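Workshop Notes > Simulation > Troubleshooting > Objects that sink, hover or leave

Fixing collision shapes when your simulated objects misbehave

Last updated 6/3/20

Every simulated tabletop eventually produces a morning when something has gone through it. Ours went through it on a run of 200 resets at Werkcombe, while we were all at lunch, and by the time we got back the pick success rate had dropped to a number I was asked not to put on the wiki. The arm was fine. The planner was fine. Both had spent the afternoon reaching politely for a tower whose lower half had joined the underworld.

This page covers how to find that sort of fault, how to mend it, and how to stop it turning up in a training set with your name on it. It assumes you can load a scene, pause it and edit an object file. It was written for the Stunska simulator, but most of it will do for anything with rigid bodies in it. Menu names will differ. The swearing carries over.

Before you start

Make a copy of the scene. Tegan Hinds would like me to say this twice, so make a copy of the scene. If you mend the only version and the mend is wrong, you've lost the fault as well, and a fault you can't reproduce is a rumour.

Write down the seed, the time step and the object list. Turn off the domain randomiser. It changes the textures and lighting at every reset, and you'll waste an hour deciding whether a dark patch is a hole or a mood.

Step 1. Find out which kind of wrong you have

There are three common complaints, and people call all of them "clipping".

Sinking. The object settles into the table and stays there, with part of it below the surface. Usually the collision shape is smaller than the visible mesh, or sits too high inside it.

Hovering. The object rests on nothing, a finger's width up. Same fault the other way round: the collision shape pokes out below the mesh. This one looks harmless and ruins grasps, as the fingers close at a height where the table ought to be.

Leaving. The object was there, and then it was in the car park. Two shapes started off overlapping, the solver noticed, and it separated them with great conviction. Check your spawn positions before you blame anything else.

You can have more than one at a time. We did.

Step 2. Pause early and look low

Load the bad seed, let it settle for 40 steps and pause. Don't wait for the robot. Bring the view down near the table top and look along the line where each object meets the surface. From overhead, everything in a simulation looks well behaved, which is how ours got through review.
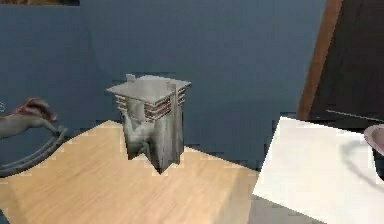
The tower model on the table. Look at the bottom edge: jagged, with a point at the front.

A ragged base is worth stopping for, but it isn't proof of anything by itself. It could be where the table slices through a sunken mesh, or it could be how the model was built. (Ours came from the Shehu object pack, and the modeller was clearly fond of texture.) You can't settle the matter by squinting. Rawan Kanaan and I squinted at it for some time, took opposite sides, and were each half right.

To settle it, hide the table. In Stunska that's the eye icon beside the surface in the scene tree. Hide it, don't delete it, or physics will resume and you'll watch your evidence drop out of the world. If the mesh carries on below where the table was, it has sunk. If it stops there, that's its real edge, and you have a different problem.

Our tower carried on. It also had an uneven edge further down. Hence half right each.

Step 3. Show the collision shapes

Turn on the collision overlay. You'll now see what the solver believes in, and it may bear little resemblance to what you paid for.

The visible mesh and the collision shape are separate things. The first is for the camera, the second is for the physics, and they're introduced to each other only by the object file. Our tower's file gave the mesh one origin and the collision box another. The box was the right size and in the wrong place, riding high up under the roof. The solver rested the box on the table, quite correctly, and the bottom of the mesh hung down through the wood.

Go through the rest of the objects while the overlay is on. Things to look for:

- A box around something that isn't a box. Rocking horses are the classic. A plain box round the whole toy fills in the space under the curve of the runner, so it will stand there like a kerbstone and never rock.
- A convex hull over a bowl. The hull closes the top. Anything you drop in will sit on an invisible lid.
- Very thin flat things. A sheet with next to no thickness can be passed through in one step by anything moving quickly.
- Shapes with no overlay at all. They're scenery. The arm will go through them without slowing down, and a policy trained on that will try it on a real cupboard.

That last one is the safety matter on this page, so please don't skim it. A missing collision shape in simulation is silent. The contact counter reads zero, and zero looks like good behaviour. At Clinmont they moved a policy across to the real arm after a spotless simulated record, and on its first slow run it drove an elbow into a side panel that had never been solid. Martti Rautiainen had his hand on the stop button and used it. The panel has a dent and the arm needed a new cover. Had they been running at full speed, I'd be writing a longer page.

Step 4. Put the origins together

Open the object file. Find the position offset for the visual mesh and the one for the collision shape. If they differ, find out whether anybody meant them to.

Set both to the same reference point. We use the centre of the base, so that a height of zero means "on the table" and arguments are shorter. Then reload and look at the overlay again.

If the model has an uneven bottom, as ours did, choose where the collision base goes. Level with the lowest point means the rest of the edge floats a little. Level with the average means the point goes through the table. We took the lowest point. It looks slightly daft and picks up perfectly well.

Don't mend a sunken object by raising its spawn height. It'll fall, land on the same wrong box and sink by the same amount, having made a noise first. I know this because I did it, on three objects, and committed the change.

Step 5. Check the scale and the mass

While you're in the file, look at the units. A mesh exported in millimetres and read in metres comes out 1000 times too big, and you'll notice. The awkward case is when somebody has corrected the mesh and left the collision shape alone. The object looks normal and everything near it is flung aside by a box the size of a leisure centre.

Mass is duller. Ours was set at 270, with no unit given and no memory of who typed it. The author meant grams. The simulator thought kilograms. Heavy objects push harder into surfaces, so this was making the sinking worse and explained why the gripper kept stalling.

Step 6. Drop test

Take each mended object and drop it on its own from a low height. Let it settle, then compare the lowest point of the mesh with the table surface. Do this from several starting angles. Then put them all back and run the original bad seed.

Tassanee Nuchit has turned this into a script, in the tools folder under "droptest". It fails loudly. Leave it that way. Anastasia Kokkinos also added a check that refuses to start a run if any object has no collision shape, and you can override it with a flag whose name is long enough to make you feel ashamed while typing.

Step 7. Deal with the data you already have

Episodes recorded with the fault in place are not slightly worse data. They teach the wrong grasp height. Mark them with the fault and the object version and take them out of the training list. Keep them somewhere, as they make a good test for the checks in step 6.

Then rerun the lot, and take lunch in turns.

If it still sinks

Halve the time step and try again. If the sinking gets smaller, the contact settings are too soft, so stiffen them a little at a time. If nothing changes, you've probably edited a file the scene isn't loading. Check the path. There were two copies of ours, and I'd spent most of a day improving the other one.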